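**Drinking enough at work — Nollgate staff talk, 15 minutes**

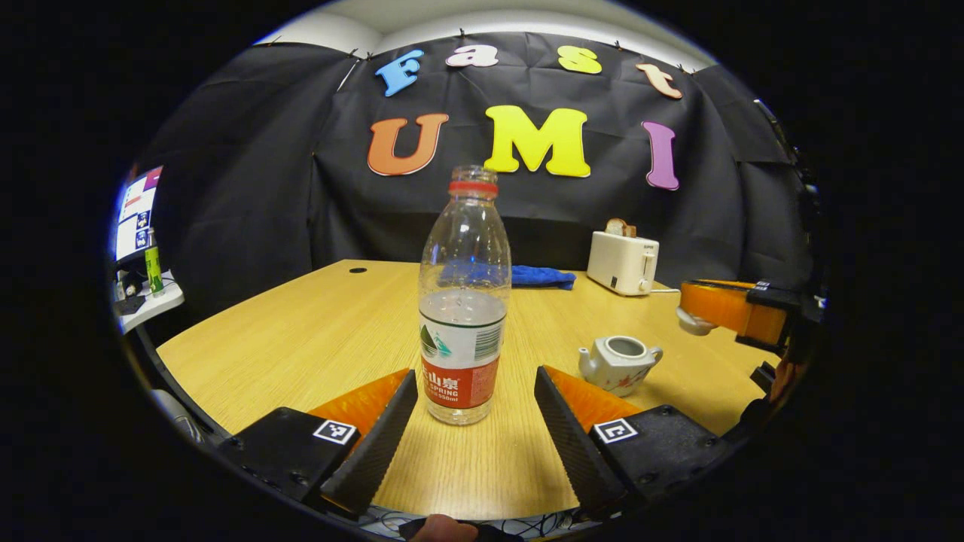 550ml bottle, spring water.

- Start with the November survey. 187 people replied, most drink only at lunch. Pause here.
- Tea and coffee count. Someone always asks.
- Headaches after 2 — try a glass of water before the tablets.
- Warehouse side: Awuor Ogola is getting a second tap put in by the loading door. Don't promise a date.
- Refill at the kitchen tap. The cooler on the top floor is still off.
- Anyone on water tablets or with kidney trouble should ask their GP first. Say this slowly.

Questions, then hand over to Fahad for the fire drill.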